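Wulholm Laundry Bar (item 551)

In stock. Sold singly or in a box of five.

Hello, and welcome to the page for the thing I get the most emails about! If you've come over from the darning pages, this is the soap I keep going on about. It's a plain hard bar for getting marks out of clothes before they go in the wash, and I've stocked it nearly as long as I've had the shop (it was this and three sorts of mending wool to begin with, and the wool didn't sell).

It's made for me by Mudaliar, a small soap firm who do mostly hand soap and bath things, and they cut it thick so you've got something to hold on to. The old supplier's bars were thin and snapped in half by the second week. This one doesn't snap. It does go a bit craggy at the corners when it's new, so rub those off on a wet dishcloth before you use it on anything knitted.

What it's good on

Collars and cuffs, which is what I bought it for in the first place. Gravy. Grass on cotton, if you get to it the same day. Felt pen of the washable kind (the other kind, no, sorry, I've tried). Chocolate is easy, tomato takes two goes, and turmeric will fade but you'll always know where it was. Most of my customers are buying for school clothes and play clothes, so that's mostly what I get asked about.
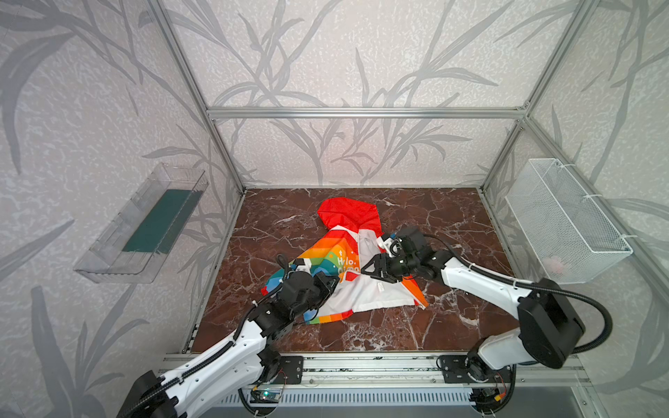

Children's hooded clothes: mind the stripes next to the white.

Now, bright colours. People worry about these and they're right to. With anything striped, or with a strong colour sewn up against white, wet a hidden bit first (inside the hem is best), rub the bar on it, leave it five minutes and press a white hanky on top. If the hanky comes away clean then carry on. If it doesn't, use cold water only and don't leave it lying folded while it's damp, as that's how you get a pink patch where no pink patch was before. I ruined a perfectly good pillowcase that way and I still use it for the pegs.

Hoods are a nuisance in their own right. They're double thickness, they hold water, and the grubby part is nearly always the edge round the face. Turn the hood inside out, do the edge with the bar, and use an old toothbrush along the stitching. Pull any cord out level at both ends and tie a loose knot in it before it goes in the machine, or you'll be fishing for it with a safety pin on Wednesday night when it's wanted on Thursday morning.

How to use it

Wet the mark with cold water. Rub the bar on until you can see a film of soap, then fold the cloth over on itself and rub cloth against cloth. Leave it for a bit while you do something else, then wash as the label says. There's no need to rinse first unless you've been really heavy-handed, in which case do, or the machine will fill up with suds and sulk.

Please don't use it on silk or on anything that says dry clean only. Wool is fine if you're gentle and keep the water cool, but it's felted one jumper of mine and I won't pretend it hasn't.

Drying afterwards

I'm adding this bit as I've had so many questions about musty smells, and it's hardly ever the soap. 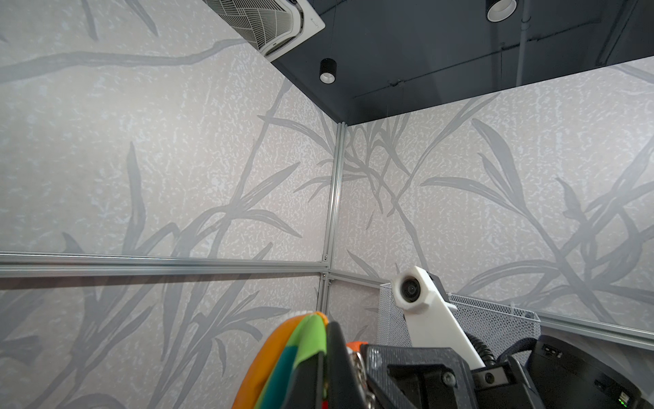 It's nearly always that things have dried too slowly. Thick seams are the worst, so pockets, hoods and waistbands want turning out, and everything wants a gap between it and the next thing. Open a window if you can bear it. If something has already gone musty, wash it again on its own with half the usual powder and get it outside on a breezy day, even a cold one.

The Dredum soap dish

You can add one of these at the checkout. It's a ridged dish with a drain slot at one end, and the bar will last you a good deal longer if it isn't sitting in a puddle. Mine lives on the windowsill. The Tostuvska one we used to sell was prettier but had no slot, and I've stopped ordering it. If you've got one and love it, stand the bar on its side.

Odds and ends

Order code for the box is 2517. For a single bar just use the item number at the top.
Scent: none added. It smells of soap.
Wrapping: plain paper, no plastic.
Posting: up to 2 boxes will go in the small parcel rate, and anything bigger I'll email you a price before I take any money.

The October batch is a shade yellower than the last lot. It works just the same, and I've been using the offcuts on my own tea towels all month.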